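# About Tovis

Tovis refurbishes desktop computers for schools, clinics and small offices. The company operates from one building in Grirkdale, with a test room, a parts store and a shipping dock. Machines arrive in lots of up to 300, mostly from offices at the end of a lease. 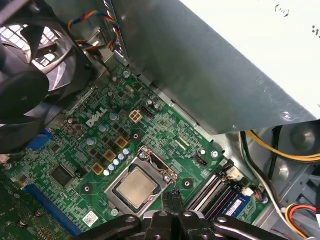 Each unit is logged by serial number on arrival and assigned to one of three grades. Grade 1 units are resold complete. Grade 2 units need parts. Grade 3 units are stripped, and the tested parts go into stock.

Drives are erased before any other work starts, and a drive that fails erasure is shredded on site. The erasure record is kept with the serial number and sent to the previous owner on request.
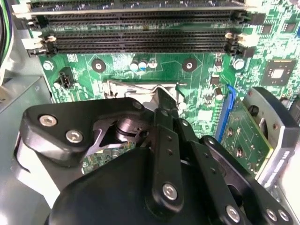
**Testing and Warranty**

Memory, processor and power supply are run under load for 40 hours. A unit that logs an error is pulled, repaired and started again from zero. Warranty is 2 years on complete systems – parts sold separately carry 3 months.
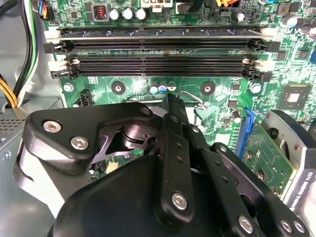

Orders are handled through Flotonen, our stock and ticketing system. Customers with an account can look up test results by serial number. Freight outside the Grirkdale area is contracted to Hjaltadóttir, with pickup at 3 p.m.
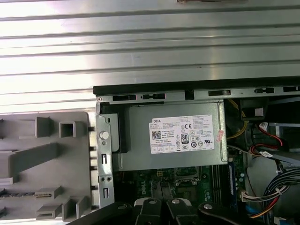 **Grirkdale, August**

The parts store is closed for inventory this month. Complete systems ship as usual. Warranty claims are accepted through Flotonen, and replacement parts will go out when the count is finished.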